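Druvon Publishes Crisis Communication Findings for Transportation and Travel Companies

**RINACH, 21 October 2021** – Druvon, a communications advisory firm serving transportation, travel and logistics companies, today published the results of a study on how businesses speak to customers in the first day after a serious service failure. The study finds that most companies have a written plan for such an event, but that few have tested it with the people who would have to use it.

Druvon surveyed 599 communications and operations managers in June. Almost 24 percent of them said that their company had run a full crisis exercise, with senior management present, since the plan was last revised. Many of the others reported that the plan was kept by a single department and that frontline staff had never been shown it.

"A company is judged on what it says early and on whether it keeps to it," the firm states in its introduction to the study. "Customers will accept that some facts are not yet known. They are far less willing to accept silence, or two statements that do not agree."

### Main findings

- Approval of a first public statement commonly requires sign-off from 7 or more people.
- Call center staff often learn of an incident from customers or from the news.
- Social media accounts are frequently left running scheduled promotions after an incident has begun.
- Statements to employees are, in most cases, issued later than statements to the press.

The study also looks at the tone of early statements. Respondents who had been through a serious incident were more likely to favor short updates at fixed times, even when there was little new to report. Those without such experience tended to prefer waiting for a complete account.

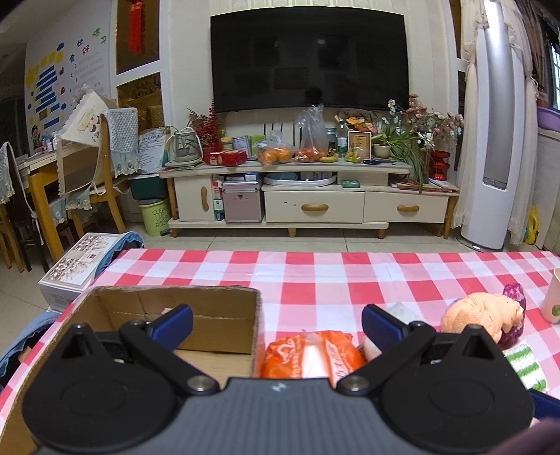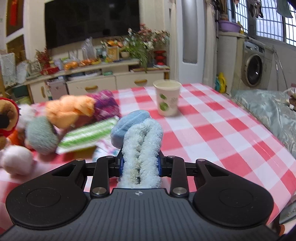
Druvon recommends that companies name no more than 2 people with authority to release a first statement, and that a deputy for each be reachable at all hours. It further recommends that the families of those affected, where there are any, be contacted directly before any public announcement is made – and that this order be written into the plan itself.

The published study includes a detailed account of an exercise carried out with Wedia, a regional coach operator. Over the course of one working day, Wedia's management responded to a simulated loss of contact with a vehicle on a cross-border route. The first internal alert was sent promptly, but the public statement was delayed while departments worked from different versions of the passenger list. Wedia has since placed the list under the control of its duty manager and has shortened its approval process.

### New planning tool

Together with the study, Druvon is releasing Kivi, a planning tool for communications teams. Kivi holds contact lists, draft statements and approval steps in one place and keeps a record of each change. Existing clients will receive access at no added charge under their current agreements. Other companies may request a trial account through the Druvon office in Rinach.

The full study is available from Druvon on request, in print or as a digital file. Briefings for management boards can be arranged by appointment.

### About Druvon

Druvon is based in Rinach and advises companies on crisis preparation, media relations and internal communication. Its services include plan reviews, spokesperson training and live exercises.

**Media contact:** Druvon Press Office, Rinach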